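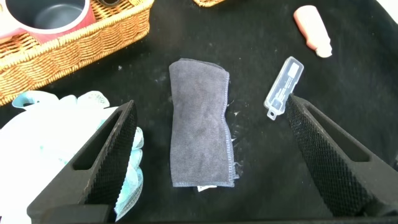

4.3 Cleaning the Filter and Drum

Skalero Compact Dryer, models 400 and 400S
September 8, 2024 - Stallance Technical Publications

Clean the lint filter after every load. Clean the drum and the moisture sensor once a month, or when the display shows code F20.

CAUTION: Unplug the dryer before you start. Let the drum cool for 20 minutes after the last cycle.

1. Open the door and pull the filter straight up out of its slot.
2. Unfold the filter and roll the lint off by hand. Do not use a brush with metal bristles.
3. If the mesh is coated with fabric softener, wash it in warm water with mild soap. Dry it fully before refitting.
4. Wipe the two sensor bars inside the door opening with a soft cloth and white vinegar.
5. Wipe the drum with a damp microfiber cloth. Turn the drum by hand to reach the back.
6. Push the filter down until it clicks. The dryer will not start with the filter out.
7. Plug in the dryer and hold Reset for three seconds to clear the code.

Note: Dry dark fabrics and new towels separately for the first few loads. Microfiber picks up lint from cotton - use Low heat and leave out dryer sheets.

Note: A torn filter must be replaced. Order part 2467 (standard mesh) or part 1444 (fine mesh, 400S only).

If F20 comes back after cleaning, check the exhaust hose as described in section 4.4.

Stallance Appliance Support | Contact | © 2024 Stallance | Back to top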